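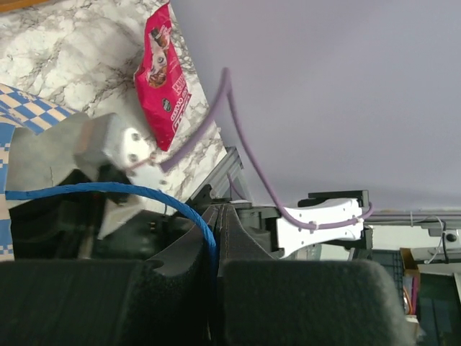 Sikham, bench editor, Ilitz Equipment Pages

# Volten foam finger pads, pair

Volten sells these as fit-and-forget. I don't buy it. Foam wears, glue lets go, and a pad that has packed down on one side will still look fine from across the room. Check them by hand.

They are thick, black and soft, and they suit light bags with a crumpled top, like the red one with the dog on it. Would I trust them with anything heavy or sharp-cornered? No, and the sales sheet is vague on the subject.

## Fitting

1. Power the arm down. Pausing the program won't do.
2. Peel the old pad from one end and scrape off the glue.
3. Wipe the finger and let it dry.
4. Press the new pad on from the middle out.
5. Leave it 27 minutes before closing the gripper. The packet says less. I've had corners lift when I believed the packet.

Change both pads together. One new and one old will pull the bag sideways.

## Cables

Most of the "bad pad" complaints we get are cable trouble. Look at the blue braided cable where it comes down between the pads, and open and close the fingers slowly by hand to see that it never gets pinched. The purple one is held to the white arm segment with small cable ties. Snug is enough. Leave slack at the wrist.

## Service life

Volten claims 512 hours. The Chu bench swapped its set in February, well short of that. Keep 2 spare pairs.

**In the pack:** 2 pads, glue strip, wipe. No scraper.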